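News > Robotics > Research

We use cookies to remember your settings and measure traffic. By continuing to read you accept our cookie policy.

Two-arm robot learns to tidy a toolbox from failed attempts

Oct 2, 2023

A research group at Leitner has published a training method that lets a pair of robot arms sort hand tools using recordings that most labs throw away. The method, named Privesley, keeps the failed attempts made by human operators and uses them to teach the arms when to back off and try again.

The usual way to train such a system is to have a person steer the arms through a task many times and keep only the clean runs. The Leitner group recorded 798 runs of a toolbox task and kept all of them. Of these, 464 ended with every tool in its place. The rest were labeled at the moment the operator lost the tool or hit the rim of the box.
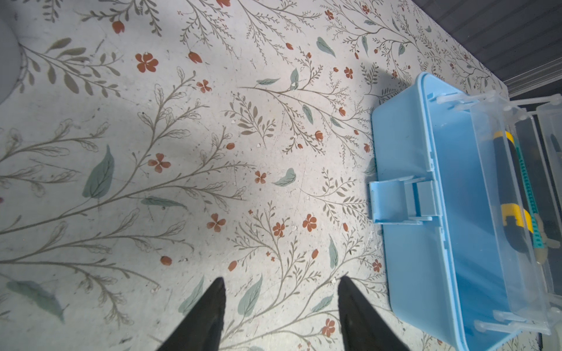 Wrist camera view with the gripper open next to the blue box.

Each arm carries a camera behind its fingers. Gertraud Reisinger, who led the study, said the close view matters most in the last part of a reach, when the arm itself can block what the fixed camera sees. Clear lids are a particular problem. A tool seen through a lid looks reachable to the network, and early versions pushed straight at the plastic.

"A successful run tells the network very little about lids," Reisinger said. "The operators who hit one gave us better data on that than the ones who went around it."

Privesley does not copy the failed motion. It trains a second, smaller network to score how likely the current motion is to end badly. When the score passes a set limit, the arm stops, lifts, and plans a new approach. The check adds 9 milliseconds to each control step, according to the paper.

In tests on the same bench, the group ran over 4,000 grasps with the scoring network switched on and off in alternating blocks. Dropped tools were less common with it on, and the largest gain was on thin screwdrivers lying close together. There was little change for pliers, which the arms already handled well.
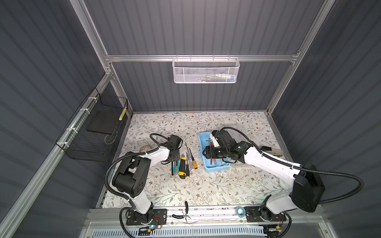
ROBOTICS

The cell uses two arms fixed to the front edge of a table, with a patterned mat under the tools. The pattern was kept on purpose, Reisinger said -- a plain mat made the vision task too easy, and results from it did not carry over to other benches.

Nawal Bouzid, a controls engineer at the parts supplier Pornamex, read the paper before release and was not part of the work. She said the stop-and-lift rule is simple enough to add to an existing cell, but asked how it would behave at production speed. The tests were run slowly, and the limit on the score was set by hand for each type of tool.

The group plans to set that limit automatically in the next version. Code was first shared with partner labs in July, and a public release is being prepared. The recordings will be released separately under the name Skullummont.

Comments (3)

dkessel_44
Does the scoring network see both wrist cameras or only the one on the moving arm? The article doesn't say.

Marlowe T.
We tried something close to this with bin picking. Labeling the failures took longer than recording them. Would like to know who did the labels here and how long it took.

pressbrake
9 ms is fine on a slow arm. Not on ours.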